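Vasco Meireles
04/06/2026

Soup night tonight, so while the stock is ticking over I'm going to finally write the long thread I keep promising people. A few of you have asked how to start one on your own street and I've been answering in dribs and drabs in the replies, which is no way to treat a serious subject like soup. Get a cuppa, I do go on a bit.

For anyone new: every Thursday through the cold months I put a big pot on and whoever lives near us in Gikthorpe can come round and have a bowl. It started with us and the couple next door. Last week there were 14 people in my kitchen, one of them under the table with the dog.

The whole arrangement is that I make soup and you bring either bread or yourself. I tried a roster the first winter, with a spreadsheet and everything, and it was awful. People started apologising for missing their turn. One neighbour hid from me at the shops! So the roster went in the bin and we've been much happier.

Doors open at half past five, which my city friends find hilarious, but we've got little ones on this street and we've got Mrs Singhal, who likes to be home for her programs. Most people have drifted off by 7. A couple of stayers dry the dishes and tell me things they'd never say in front of the others, and I love that part best.

Now, the pot. I use a 14 litre stockpot I bought from the closing-down sale at the old Endden Road cafe, and it's the best money I ever spent on a kitchen thing. It doesn't fit in any cupboard I own. It lives on top of the fridge with the onions in it. If you can't find a big one, two ordinary pots do very well, and you can make one of them without meat and save yourself a lot of fuss.

On to soups. My advice is to have four that you can make half asleep and just go round and round. Mine are pea and ham, red lentil with cumin, chicken and barley, and pumpkin. The kids know the order better than I do and complain bitterly if I swap the pumpkin out (I did it once for a leek and potato and I still hear about it).

The lentil is the one to learn first. Four onions, cooked slowly in more oil than you think is decent, until they're properly soft and golden. Garlic, cumin, a bit of smoked paprika, a good squeeze of tomato paste. Then red lentils, carrots, stock, and leave it alone for as long as it takes you to tidy the front room. Lemon juice at the very end, and be generous. I've watched people go back for seconds purely on the strength of the lemon.

Salt late. I'll die on this hill. Ham hocks vary so much, and so does stock, and I once ruined an entire pot of pea and ham by salting it at the start like my mum's recipe said. I ended up thinning it with so much water and so many potatoes that we ate it until November. Lovely woman, my mum, but she had no sense of taste after she turned fifty and she wrote that recipe down at fifty-two.

People worry terribly about what to serve it on and in, as though the neighbours are coming to inspect. They aren't! My bowls are all op shop, I'd be hard pressed to find you a matching pair, and bread goes on whatever plate is clean. The only thing I'm fussy about is clearing the table properly first, mail and keys and school notes all gone, so there's somewhere for elbows.

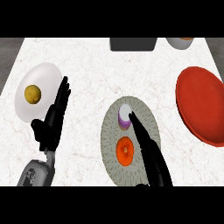 Do you need to ask people to RSVP?

I wouldn't. Make the same amount every week and freeze what's left over in takeaway containers. In a quiet week you'll have lunches, and in a busy week you can stretch the pot with a tin of beans and more bread.

A word about inviting people, which I think is harder than the cooking. I put notes in letterboxes. Paper ones, handwritten, with my first name and the house number and "soup on Thursday, come if you like". I did both sides of our street and the little court behind. The first week, two people came. The second week, the same two people came. I had so much soup in the freezer I couldn't get the ice out.

If that happens to you, please don't give up on it! Folks need to see it's still going before they'll risk it. One fellow at the end of the street told me he'd walked past the porch light every Thursday for a month before he came up the steps. He's here every week now and brings a seeded loaf from the bakery at Odow, and it's a fair old drive to Odow, so I count that as a compliment.

Do leave the porch light on, by the way. And the door ajar if the weather lets you. Having to knock puts shy people off something shocking.

Allergies and so on: I write what's in the pot on the back of an envelope and stick it to the rangehood. Everything, including the stock cubes. It takes a minute, and it means a person can have a quiet read and make up their own mind without having to have a big conversation about their insides in front of strangers. Barley catches people out, so I underline it.

Money. I get asked this a lot, usually in private messages, so I'll answer it here. Lentil is dirt cheap. Pumpkin is cheap in season, and free when the Singhals have had a good year, as their vines come straight over the fence. Chicken is the dear one, so I use thighs and frames and stretch it with the barley. Early on somebody left a jar on the windowsill with a few coins in it, and I've let it be. It covers the onions and I never look at who puts what in.

Things that have gone wrong, in the interests of balance. Blender lid, pumpkin, ceiling. I'll say no more, except that you must let it cool first, and that orange takes two coats to cover. A power cut halfway through the barley, which we ate crunchy by candlelight. And the night the dog got the ham hock, bone and all, and we spent the evening on the phone to the vet while everyone had toast. She was fine. Very pleased with herself.

What I didn't expect was how much would come out of it that has nothing to do with food. There's a ladder that goes round the street now, and a pram, and a set of crutches. When my back went last winter there was a pot on MY doorstep on the Thursday, made by a young bloke from the court who'd only ever brought himself. Too much pepper. I had three bowls and a bit of a cry.

If you're thinking about it, I'd start smaller than you want to. One pot, one night, the people on either side of you. Don't buy anything. Don't vacuum (or do, if it settles your nerves, I always end up doing the hall). Sit down with your own bowl as soon as you can, so people see it's not a restaurant and they can get up and help themselves.

A few of you have asked for the pea and ham in full and I'll type it up on the weekend, with the salt in the right place. The pumpkin one I'll need to measure, I've only ever done it by the look of the pot.

Right, the lentils are catching and I can hear somebody on the steps already, so I'll leave it there for tonight. Put any questions underneath and I'll get to them tomorrow over breakfast. And if you're anywhere near Gikthorpe, the light's on.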